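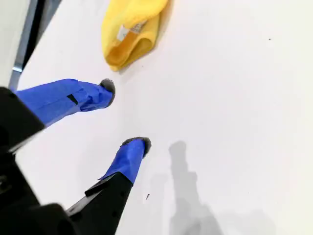 Can a landlord keep my deposit for a carpet that was already worn when I moved in?
Not for ordinary wear, in most states. They can charge you for damage beyond that, and even then they usually have to account for how old the carpet was.

That's the stock reply at the top of this board and I've read it five times, but my situation is messier so I'm starting a thread. Sorry in advance for the length!

onness_tenant
Posted 4th February
So I moved out of a one bedroom over in Onness, lived there 3 years. The management company is Wundlow Lettings. They sent me an itemized letter keeping the whole deposit, and the big item is "carpet replacement, living room and hall." The carpet was flat and gray down the middle when I got there. I have the move-in checklist and I wrote "worn" next to living room, but I left the hall line blank like a dope. Do I have a case in small claims or am I going to embarrass myself?

bitebackbetty
Oh you have a case. Wundlow did the same thing to my sister, word for word, carpet and all. Send a demand letter first, certified mail, keep the green card that comes back. Give them a deadline and say you'll file if they miss it. Half the time that's the end of it.

gravelroad34
Not a lawyer, but I was a paralegal at a landlord-tenant shop for a long while. I'd slow down a little. The blank line for the hall is a problem. In a lot of courts a signed checklist with nothing written on it gets read as "fine at move-in." You can still argue the age of the carpet, and you should, but don't walk in there thinking the whole thing is a slam dunk.

bitebackbetty
Blank doesn't mean fine! Blank means blank. A judge can figure out that a hall carpet and a living room carpet that were put in together are going to be the same age.

gravelroad34
Sure, if somebody shows the judge they were put in together. That's my point. Were they, OP? Do you have anything that says when it was installed?

onness_tenant
Same color, same everything, it runs straight through with no seam at the doorway. No paperwork though. I do have a text from the old manager, from my first winter there, saying they were "due to redo the carpets soon anyway." Does that count for anything?

gravelroad34
OK, that changes my answer quite a bit. Print that text with the date and the number showing. It's their own manager talking. I'd put it right on top.

ultido_mike
Jumping in because I was on the other side of this. I rent out the upstairs of my house, and I kept $94 from a guy for a burn mark and he took me to court over it. The judge asked me one thing, how old was the carpet, and I didn't know. I lost. I still think I was right about the burn, for what it's worth, and I think people on here forget that tenants do wreck things.

bitebackbetty
Nobody's forgetting that, Mike. But you didn't know how old your own carpet was, so how were you going to put a number on it?

ultido_mike
Fair. I keep receipts now.

onness_tenant
Thanks everybody, this is really helpful. Can somebody lay out what I'm supposed to do and in what order? I've got the itemized letter, the checklist, the lease and the text -- no pictures of the carpet at all, which I'm kicking myself over.

gravelroad34
Here's how I'd do it. Check your own state's rules too, the deadlines are all over the place.

1. Look up how many days your landlord had to send the itemized letter, and compare it to the postmark. Keep the envelope. If they were late, some states say they lose the right to keep anything.

2. Write the demand letter. One page. Say what you paid, what they kept, why it's wrong, and what date you want it back by. Leave out how mad you are.

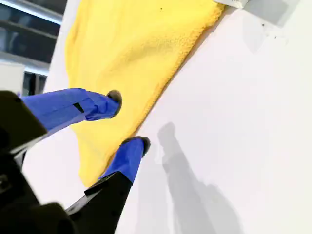 3. Ask them in writing for the invoice on the new carpet and the install date of the old one. If they ignore you, bring your request to court and show the judge they ignored you.

4. If the deadline passes, file. The clerk can tell you the fee and which form, but can't tell you if you'll win.

bitebackbetty
I'd add: look at whether your state allows double or triple if they kept it in bad faith, and put that in the letter. It gets their attention.

gravelroad34
I'd mention it but I wouldn't lead with it. Judges have heard it a lot, and bad faith is harder to show than people think.

bitebackbetty
We're going to have to disagree on that one, lol. My sister's letter led with it and she had a check before she ever had to file.

onness_tenant
Going to write the letter tonight. I'll put the double part near the bottom so you can both be a little unhappy with me. Does it matter if I send it to the local office or the address on the lease?

gravelroad34
Address on the lease. Send a copy to the office too if you want.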